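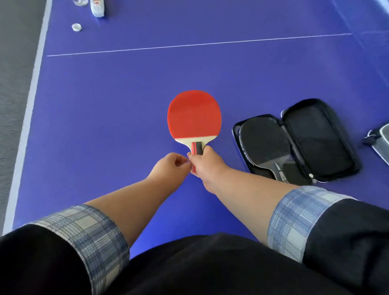

Table tennis rubber ages from the day it leaves the mould. The top sheet oxidises, the sponge beneath it stiffens, and both lose grip well before any wear shows.

Ditte Hafstein, who tests sheets for the Skama workshop, keeps a log of 624 samples. Stored at steady room temperature, a sheet held its friction for about 14 months. Samples left by a sunny window fell below her limit by March.

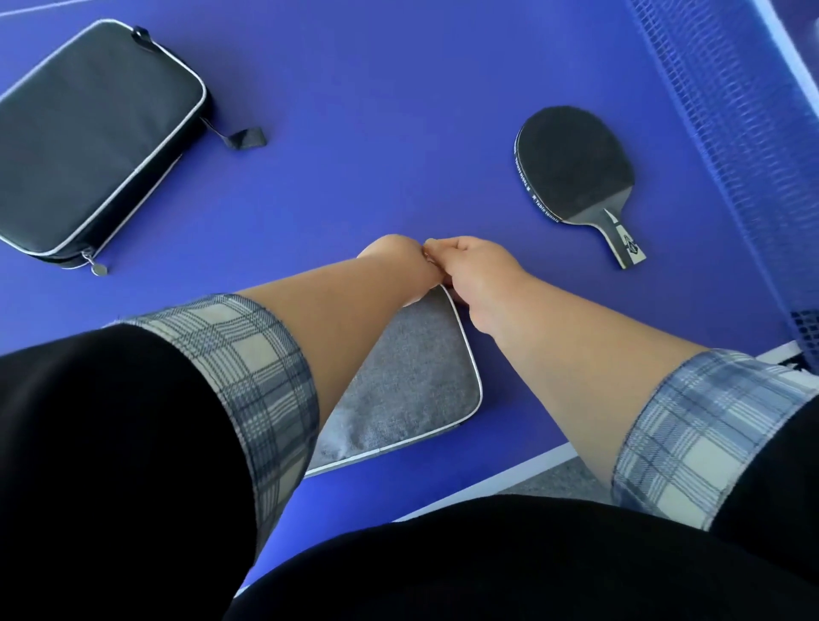 Ultraviolet light does most of the damage, and oxygen does the rest. A film pressed over the sheet slows both. Cases are a weaker barrier. Grey felt, as on the one lying flat on the table, shades the rubber but lets air through its fibres; a zip closes the opening without sealing it. Hafstein's advice is to fit the film first and choose the case for knocks.

Mikkel Ketilsson of Lauritsen disputes the value of film on tacky rubbers. His own trial covered 47 sheets, all of one hardness, and he accepts that softer sponges may behave differently.

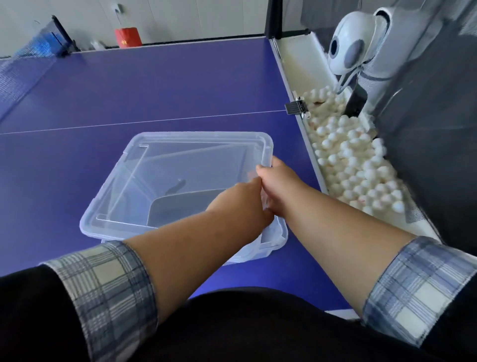 *A clear plastic storage box on a blue table.*

Cleaning matters less than either of them expected. Plain water and a soft sponge removed dust as well as the foam cleaners did.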